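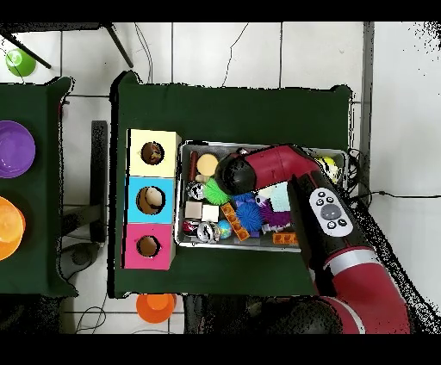 My town library has started throwing things away and calling it a refresh. The flyer by the door says the Fosau branch is "reimagining its collection," and what that means in practice is a cart by the returns desk loaded with books that nobody checked out often enough. Two dollars a bag. I came home with a history of canals, a guide to repairing a brand of typewriter I don't own, and a feeling that I had been robbed at a very fair price.

I should say that I am not a sentimental person about books. I have left paperbacks on buses. I once used a thick novel to level a washing machine, and it did better work down there than it ever did for me on the nightstand. But I have come to believe that we are far too quick to get rid of things, and that the people who tell us to do it are having a little too much fun.

You know the advice. If you haven't touched it in a year, out it goes. The trouble with this rule is that a year is nothing. I haven't touched my fire extinguisher in over 20, and I'd like to keep our relationship exactly that way. I haven't opened my birth certificate lately either, and it has never once brought me joy.

In August I gave in and took a decluttering class at the community hall in Skerkberg. It ran for five evenings and came with a workbook, which is now in a drawer with the other workbooks. We were told to make piles. We were told to thank each object before letting it go, and I watched a grown man thank a waffle iron with what looked like real feeling. By the third evening I had noticed that the class sold storage bins at the back of the room.

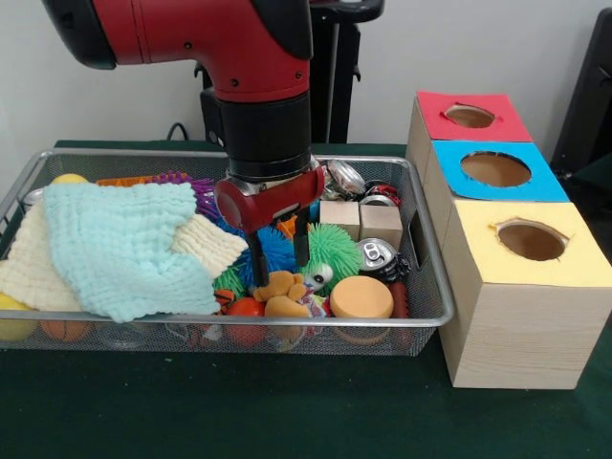 The bins were made by a company called Filtberg, and they were handsome, and they cost more than anything I could have put in them. There is the whole business in one sentence. First you are talked out of your stuff, then you are sold somewhere nice to keep the stuff you were talked out of. A neighbor of mine cleared her entire garage last spring and by fall had filled it with empty containers, labeled.

What bothers me most is the idea that an object has to explain itself every so often, like an employee at review time. The best things in my house could never pass. There is a jar of buttons that match no shirt. There is a key. I don't know what it opens, and each time I hold it over the trash I picture, very clearly, the door I will be standing in front of the next morning.

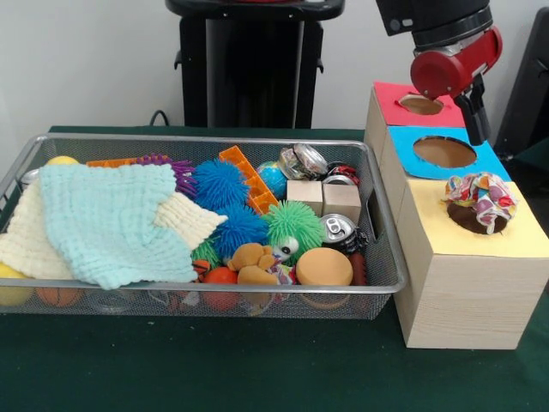
Defenders of the empty house will say that children do better with fewer things around them, and I've heard this from people whose children have a room apiece for their fewer things. I don't buy it. The kids I know can find a use for whatever is lying within reach, and the plainer it is, the longer it lasts them. Give them a few light wooden boxes stacked up with colored paper on top, like the ones here, and you've given them a garage, a bakery and a jail before lunch. An adult with a workbook would look at the same boxes and ask what they were for, and when nobody had a good answer they would go out with the recycling.

The library, I suspect, has the same workbook. I asked at the desk how they picked what to pull, and was told that a program called Ma goes through the checkout records and makes a list. I'm sure it's a fine program. But a library that holds only what people already want is a bookstore with worse coffee, and the reason I used to go in was to find the thing I didn't know to ask for. The canals book is a good example. It had been checked out 2 times, according to the stamps, and it's terrific. There's a chapter on mud that I have now read aloud to everyone in my family, some of them by phone.

I'm keeping it. I am keeping the typewriter guide too, and I've started looking at typewriters.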